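**Ticket 215: Foler plate rack won't hold plates straight / mug tree wobble**
Status: open

Hi again! So I bought the Foler rack and the Roreo mug tree in November for the coffee corner, and I have two complaints (one big, one small). The big one is the rack. Plates go in fine, and then the front one leans whenever I bump the table. The mug tree is the small one — it rocks a little with a mug on each side.
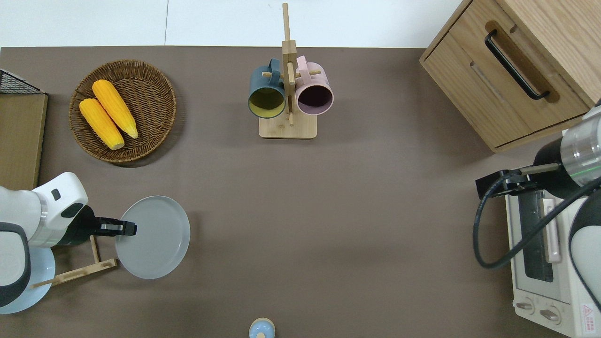 I tried the obvious stuff first. Turned the rack around, pushed the plates down harder, swapped which plate went in front. The swap helped a bit, so I'm guessing the slots are cut for thicker plates than mine.

Your checklist said to rule out an uneven table, so I put a level on it, then on the drawer box for good measure. Both fine.

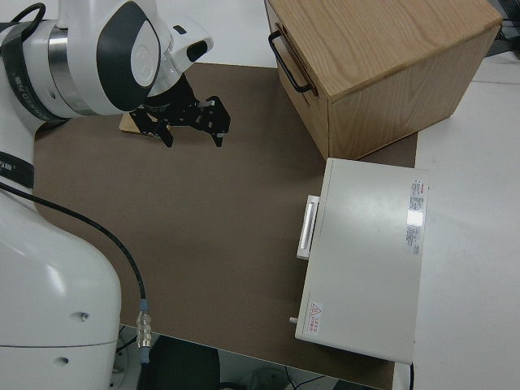
**Flurnero**

Adding to my own ticket, sorry! I found the mug tree problem. The post wasn't screwed all the way into the base, and 2 more turns fixed it. You can close that half. The rack is still leaning, and I've now tried it with the corn basket moved farther back so I'm not knocking into things when I reach over.

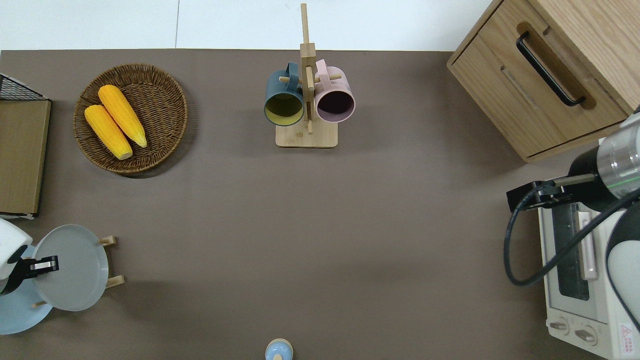 *Gray plate in the front slot, both mugs on the tree.*

Next I took your suggestion and stuck a strip of felt along the bottom slats. I left it alone for 60 minutes, loaded it up again and gave the table a good nudge. Much better! The front plate still tips if I drop it in at an angle, but set down straight it stays put.

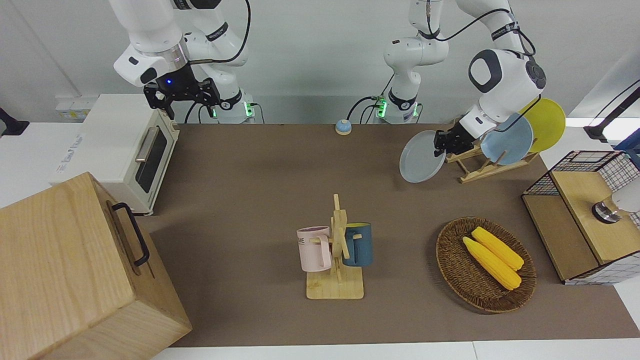 **Will the felt hold up if the plates go in damp?**
It should for a while, but let them drip first and swap the strip when it starts to peel.

Good enough for me. Could you send 8 spare strips with the Leclerc order — the thin kind, please? Leave the ticket open until they get here and I'll close it myself.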